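首页 > 厨房笔记 > 基础做法 > 鸡蛋 > 溏心蛋与酱油腌蛋

溏心蛋做法:从挑蛋、煮蛋到腌制

2022年4月13日 文/卡罗拉·米尔鲍尔(Carola Mühlbauer)

评论 4 | 收藏 109 | 分享 66

上一篇写水波蛋的时候,有几位读者留言问带壳煮的溏心蛋怎么掌握时间,顺便问腌蛋的酱汁比例。这两件事放在一起写。

先说范围。本文用的是普通鸡蛋,带壳,中等大小,单个带壳重量大致在六十克上下。鸭蛋、鹌鹑蛋时间不同,不要照搬。海拔高的地方水烧开的温度低,时间要往后加,加多少需要自己试一次。

准备的东西

鸡蛋若干,第一次做建议少做几个,先把自己家的火和锅摸清楚。
一口能让鸡蛋平铺一层的锅,不要叠放。
漏勺一把。
浅口碗一只,放挑好的生蛋。
托盘一只,放待用的工具和厨房纸。
大碗一只,装冰水。
计时器,手机也可以。

碗和托盘在开始之前就摆好。我习惯在台面上固定位置:托盘在左手边,碗在中间,右边空出来走锅和漏勺。位置固定以后,做的时候眼睛可以只看锅和计时器。惯用左手的人反过来摆。 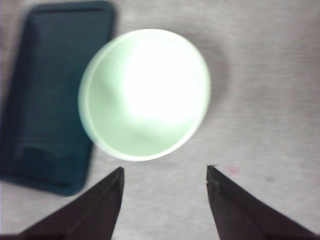

碗要先洗净擦干。碗里有水,鸡蛋放进去会打滑,蛋壳沾了水再拿也不稳。碗底太硬、碗壁太陡的,可以垫一张折好的厨房纸。一只碗里不要堆太多,上面的蛋压着下面的蛋,拿的时候容易磕出细缝,下锅以后蛋白就从缝里出来。

挑蛋

冷藏的鸡蛋提前拿出来,放到不冰手为止。直接从冰箱下沸水,壳裂的机会大一些,时间也不好算。天热的时候不要在外面放太久,两小时以内要下锅。

挑的时候一个一个拿起来看,看三处:大头、小头、中间一圈。有裂纹的挑出来,打开看过没有异味,做炒蛋,炒熟炒透。表面有脏东西的,用湿布擦,然后马上擦干。不建议提前整盒用水洗好再放回冰箱。

棕壳和白壳煮法一样。壳的颜色跟鸡的品种有关,跟熟得快慢没有关系。

拿生蛋时,手指夹住两侧中段,力气够拿稳就行,不要捏两头往下按。放进碗里时手先降到碗底,蛋碰到碗了再松开。这一步听起来多余,厨房里磕破的蛋大半是在离碗底还有一点距离的时候松手造成的。

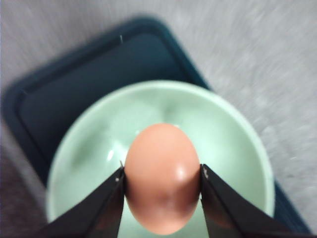 棕壳鸡蛋,小头朝上,后面是浅绿色的碗。

大头里面是气室。有人会在大头用针扎一个小孔再煮,说是可以减少开裂,剥出来的蛋也圆一些。我试过,差别不大,现在不扎了。要扎的话用干净的针,只扎穿外壳,扎过的蛋当场煮,不要存放。

煮蛋

一、锅里加水,水要没过鸡蛋两厘米左右。大火烧开。

二、转中火,水面保持小滚。用漏勺托着鸡蛋,贴着锅底放下去,一个接一个,动作快一点。

三、最后一个放好就开始计时。前一分钟用漏勺沿一个方向轻轻推动,让蛋在锅里慢慢转,蛋黄的位置会居中一些。

四、从冷藏取出、已经回温的蛋,煮六分钟,蛋黄大半是流动的;煮六分半,边上凝住,中间能流;煮八分钟,蛋黄基本成形,中心还湿润。做腌蛋我用六分半。

五、时间到了马上捞出,放进冰水。关了火让蛋留在锅里,余温会继续加热,前面掐的时间就白掐了。

六、在冰水里放足十分钟。中间水不凉了,换一次水或再加冰。

剥壳

先敲大头,气室那里有空隙,容易下手。把壳轻轻敲出一圈裂纹,浸在水里剥,水进到膜下面,膜就跟着壳一起下来。溏心蛋比全熟蛋软,剥的时候托在手心里,不要用手指掐。

很新鲜的蛋不好剥,这个没有太好的办法。我用的是买回来放了一周左右的。本通·特克莱阿布(Bontu Tekleab)校对这篇稿子时补充,她是捞出来以后先在锅边敲出一道缝,再放进冰水,剥起来顺手。这样做也可以,缝不要敲大。

腌汁

按四个蛋的量:

生抽 4大勺
味醂 2大勺
清水 8大勺
糖 1小勺
姜 2片

味醂没有的话换成黄酒,糖多加半小勺。全部倒进小锅煮开,再煮一分钟,关火放到完全凉。热的腌汁倒下去,蛋黄会继续变硬。

剥好的蛋放进小一点的容器,倒腌汁。容器越小,需要的汁越少。浮在上面的部分盖一张厨房纸,让纸吸饱腌汁贴在蛋上,颜色会均匀。盖好放冷藏,四小时有味道,过一夜刚好,再久蛋白会偏咸,口感也发紧。

切的时候用细线勒开,切面干净。用刀的话,刀面先过一下水,每切一次擦一次。

保存

冷藏,两天内吃完。溏心蛋没有熟透,孕妇、幼儿、老人和免疫力低的人请煮到全熟,从下锅算起十一分钟左右,腌法不变。腌过一次的汁不要反复用,可以当天煮开后拿去烧豆腐。

常见问题

壳在锅里裂了怎么办?裂口小的不用管,蛋白出来一点会自己凝住,继续煮。这一个不拿去腌,当场吃掉。

蛋黄偏在一边?多半是前一分钟没有推动,或者推得太晚。

每次熟度不一样?看蛋的大小是不是差得多,锅里的水是不是够。蛋多水少,放下去以后水要很久才重新滚起来,时间就不准。

下一篇写茶叶蛋,会用到同样的挑蛋方法。

上一篇:水波蛋 下一篇:茶叶蛋 返回目录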